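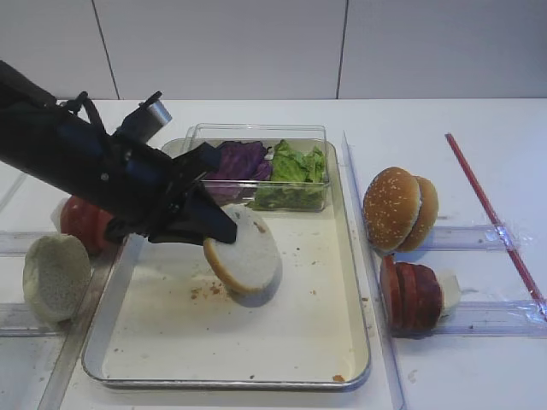
Lectura: 2 min

Buscar en el foro… Buscar

Foro Jutungate > Masas y hornos > Panes de hamburguesa con tangzhong: ¡por fin tiernos al día siguiente!

Publicado por migadetarde, junio

¡Hola a todos! Vengo emocionadísima porque llevaba meses peleándome con los panecillos de hamburguesa (buenos recién hechos, corcho por la noche) y este fin de semana probé el tangzhong. Qué cambio, de verdad. Cocí un poco de la harina con leche hasta que quedó como una bechamel espesa, la dejé templar y a la masa. Horno a 205 grados, bandeja en el centro. A las 24 horas seguían blanditos y se podían cortar sin que se desmigaran. ¿Alguien más lo hace así? ¿Los tostáis por la cara del corte?

hornoviejo77
Enhorabuena, pero 205 me parece mucho para una masa con leche y mantequilla. A mí se me doran por fuera antes de tiempo. Yo bajo a 190 y tan contento.

migadetarde
Pues mi horno es un Plosum de los antiguos y calienta menos de lo que marca, igual va por ahí. Tengo que comprarme un termómetro ya.

la_tahona_de_abajo
¡Yo también soy del tangzhong! Y sí, tostarlos SIEMPRE, con la plancha bien caliente y una pizca de mantequilla, solo por la parte de la miga. Si llevan salsa se nota muchísimo, aguantan el jugo sin deshacerse.

centenoybarro
Voy a discrepar un poco. El tangzhong está bien, pero con una buena fermentación en frío se consigue lo mismo y con más sabor. Mi masa duerme en la nevera toda la noche y no le echo nada raro.

la_tahona_de_abajo
Raro no es, que es harina y leche, jaja. Y lo mismo no se consigue: el sabor te lo compro, la ternura no.

centenoybarro
Bueno, reconozco que a los míos del segundo día les paso la tostadora.

hornoviejo77
¿Y qué harina usáis? Con la Whitlock de fuerza me piden más leche que con la Vollusix, la masa queda tiesa si no la corrijo.

migadetarde
Vollusix, y amaso 5 minutos, descanso, y otros 5. Con 4 panes por tanda me apaño. La próxima vez pruebo las dos cosas juntas, tangzhong y nevera, ¡y os cuento!

centenoybarro
Eso sí que lo quiero leer. Pon foto del corte.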